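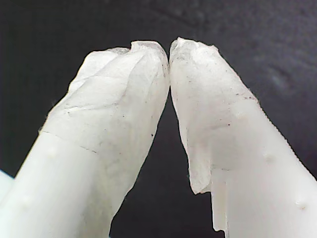 Lanying Guo wrote to ask why her hallway detector shows up twice in the inspections table, once as heat and once as smoke. Fair question! It's a combined unit, and the old Toltcombe forms gave each sensor its own line. I've left both lines in and joined them with the pair_id column, so please count by pair_id if you want actual devices.

9 May 2022
By the Altimau maintainer

So, this is Altimau — a small set of alarm and sprinkler inspection records I typed up from paper. It covers 109 buildings in Sirnberg, mostly low-rise flats plus a few shops and one very draughty hall. I started it to see which faults keep coming back between visits, and then it sort of grew.

**Files**

- `inspections.csv` — one row per sensor or valve per visit
- `faults.csv` — fault codes, tidied up a bit
- `buildings.csv` — storeys, rough age, panel type (no addresses, sorry)
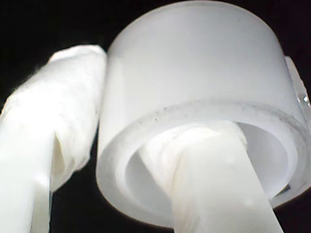

*White ring between two wrapped fingers, black background.*

**Things to watch for**

Dates are year-month only. Blank in `battery_ok` means the inspector didn't fill in the box, and I really don't want anyone reading it as a fail. The colour codes for valve tags changed partway through, so I've kept the original in `tag_raw` and my best guess in `tag`. Over 70 rows have a question mark in `notes` where I couldn't read the handwriting. If you can make sense of any of them, please tell me.

The loader script is called Tazi. It needs 2 arguments, the folder and the output name, and it'll grumble if the folder has spaces in it (I know, I know).
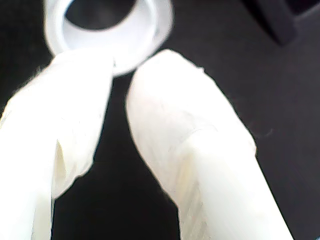

Could the sprinkler flow tests be split out from the alarm rows, one user wanted to know, as the units don't match and the averages come out silly. Yes, they can — I'm planning that for June, along with 8 buildings still sitting in a folder on my desk. Until then, filter on `system = sprinkler` before you average anything.

Use it however you like, just mention Altimau somewhere. Corrections go in the issues tab, with the row number please.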